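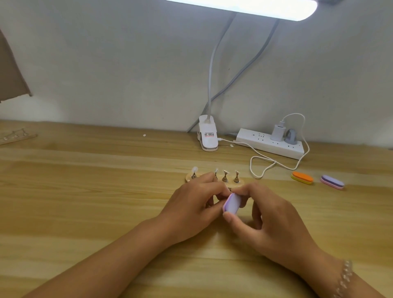
Rules for people who record hand tasks for robot training, what is a reasonable minimum?

Posted by Marín

Hello all. I am preparing a short page of rules for people who record small hand tasks at home, from a head camera, so that a robot hand can be trained on them later. Our first tasks are from nail care: filing and buffing practice tips, placing tips on the small magnetic holders, putting tools back. I have 11 persons who will start in February.

I have read several guides and they do not agree. One says the table must be completely clean, with only the objects of the task. Another says to leave the home as it is, including lamps and cables. Also I don't know what to say about jewelry. Some people wear a bracelet or rings every day and I do not like to ask them to remove it if it is not necessary.

Is there some accepted standard? If not, what do you write in your own rules?

Bronwyn Ruddock

I don't know of one single standard that covers this. The robot safety standards are mostly for the machine and the people near it, and they will not help you much with the recording side. So you need a house rule, and the important part is that all your people follow the same one.

What we use at Conau, shortened:

Hands stay in view from the first touch to the last release. If a hand leaves, the take is repeated.
One task for each take, up to 2 minutes.
The tools of the task may be more than one, and of different colors. Two or three buffers beside the stand is fine. Do not remove them to make it pretty.
Power strips and chargers can stay at the back of the table, but no cable in the area where the hands work. A loop of thin white cable close to the tools is the thing our reviewers mark most often.
The lamp is fixed in one position before the start and is not moved during the take.
Jewelry is allowed if the person wears it in all takes of that session, and it is written in the session notes. Clear beads can give small reflections, so ask for one test take first.
No papers with names, no mail, no screens.

For the labels on lamps and plugs we do nothing, but if the text contains a serial number we cover it.

Please also put the consent first on the page, before any technical rule. A person must know who keeps the recordings, for how long, and how to ask for deletion. I had to rewrite our page when I saw that this was in point 13.

Kadgate

clean table always. less problems later

Valtine

I do not agree with the clean table. We did it like this for one whole batch and the model was good only on clean tables. Now we ask for half and half.

One thing that is missing above: write how to start. For example, some holders with a tip and some empty, and the person notes which. If every take begins with all holders full, the robot hand learns very little about where a free place is. We have 31 start positions on a printed card and people choose the next one on the list.

Marín

Thank you, this is very useful. I will move the consent to the top and take the rule for the cable. Valtine, is your card only for nail tasks, or do you have it also for other small tools?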